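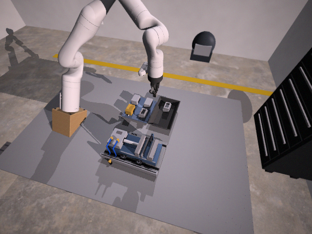

April, and the allotment is under water again. The bottom two beds went first, then the path, and by Monday the rhubarb was standing in a puddle. I gave up on digging and spent the weekend sorting out seed potatoes instead.

I've had the plot at Fernthorpe for three years now. The soil is heavy clay and the whole site slopes towards the brook, so whoever has the low end gets everyone else's rain. I have the low end. In a dry summer it's a good place to be. My beans kept going last August when the plots at the top had packed up.

The potatoes are a second early I buy from Zeditz, a small seed firm that still sends out a paper catalogue. The bag cost more than last year and a few had gone soft, but the rest have short green shoots and look healthy. They're in egg boxes on the back bedroom windowsill, which gets the morning light and not much else.
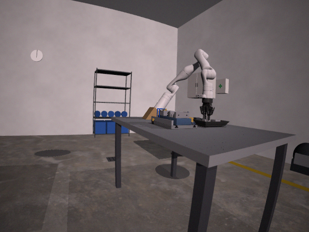
*White arm, long grey table, concrete floor.*

I'm going to try raised rows this time. Last year I planted in trenches and lost half the crop to slugs - the ones I did dig up had holes right through them. A raised row should drain better. It also means moving a lot of soil with a bad shoulder, so I'll do one row an evening and see how far I get.

The onions can wait. Leeks are up in the cold frame, thin as grass, and I've sown more parsley than anyone needs.

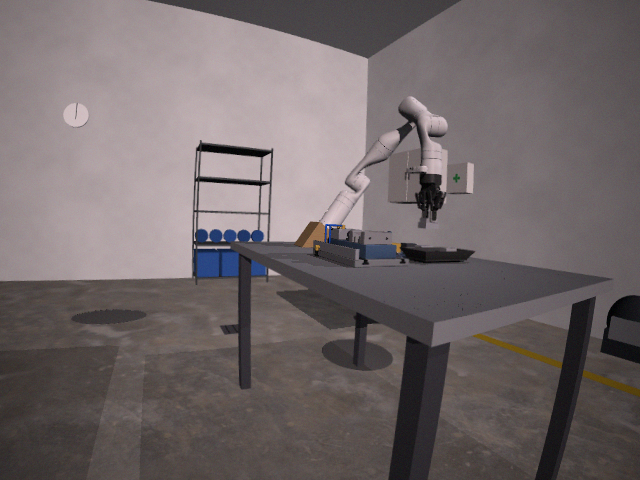
*The same table, with the first-aid box on the wall behind.*

If it stays dry until the weekend I'll clear the ditch by the gate and get the first row in.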